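Scheduled streams: what changed in the encoder settings

Item for channel operators, July 12, 2019

The Damgate update to the Nernow streaming app went out to all accounts this week. Most of it concerns scheduled broadcasts from a desktop encoder. Phone streams are affected in one place only, covered near the end. If you go live from the app with the default settings and never open the Advanced tab, you can skip to the last two paragraphs.

The main change is to stream keys. Until now each scheduled event created its own key, and that key expired when the event ended. Operators running a weekly show had to copy a new key into the encoder every time. Under Damgate a channel can hold up to 3 persistent keys, listed under Channel, then Ingest, then Keys. A persistent key stays valid until you delete it or reset it. One-time keys are still offered and are still the default, so nothing changes for a channel that does nothing.

A persistent key should be treated as a password. Anyone who has it can push video to your channel whenever the channel is not already live. Thomas Fontana, who maintains the ingest documentation, recommends one key per encoder, named after the machine it is entered on. If a laptop is lost, you then reset a single key and leave the others alone. Resetting takes effect at once and drops any stream using the old key, so do not do it during a broadcast.

The second change is the preview window. An encoder can now connect up to 30 minutes before the scheduled start, and the incoming video is shown to channel operators only. The old limit was five minutes, which was short for anyone with more than one camera to match. Viewers who arrive early see the event thumbnail and the countdown. Audio is carried in the preview, but it is muted in the control page until you click the speaker icon. Check it. Most of the reports Agata Grasso handles on the help desk after a failed start concern sound, and in most of those the wrong input was selected in the encoder.
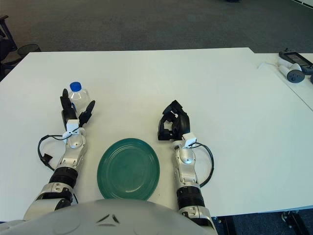 Plate and water bottle on a white table.

Third, keyframe interval. The server now rejects streams with an interval longer than four seconds. Before the update it accepted them and re-encoded at the server, which added delay and softened the picture. Two seconds remains the recommended value. Many encoders ship with this field set to Auto or to 0, and the result depends on the program and the version. Type in 2 and save the profile. If the interval is too long, the control page shows error 263 and the preview stays black.

Error 136 is a different matter. It means the audio sample rate changed while the stream was open, usually when a USB microphone was unplugged and the computer fell back to its built-in one. The video continues and the sound stops. To clear it, stop the encoder, set the sample rate to 48 kHz in both the encoder and the operating system, and start again with the same key. The event stays open for ten minutes after the connection drops - long enough for a restart, and the recording will be joined into one file.

Bitrate limits are unchanged. Carmela Fontana and Italo Zanetti tested the new ingest path on some 395 connections before release, mainly on home lines with modest upload speeds, and their advice is the same as it was in December: run an upload test at the hour you plan to broadcast, and set the video bitrate to no more than half the result. A wired connection is preferred. If the line is poor, reduce the resolution before the frame rate for sports, and the frame rate before the resolution for slides or talking.

For phone streams, the one difference is orientation. The app now locks orientation at the moment you press Go Live, and turning the phone later has no effect on the output. Hold it the way you want it first.

Operators using the Russo plug-in need version 2.4 or later to see persistent keys in the drop-down list. Earlier versions still work if the key is pasted in by hand. The Iddale plug-in does not support them yet. Ettore Fontana is collecting reports on both, and the form is linked from the Ingest page. Please attach the encoder log and give the start time in your local time zone.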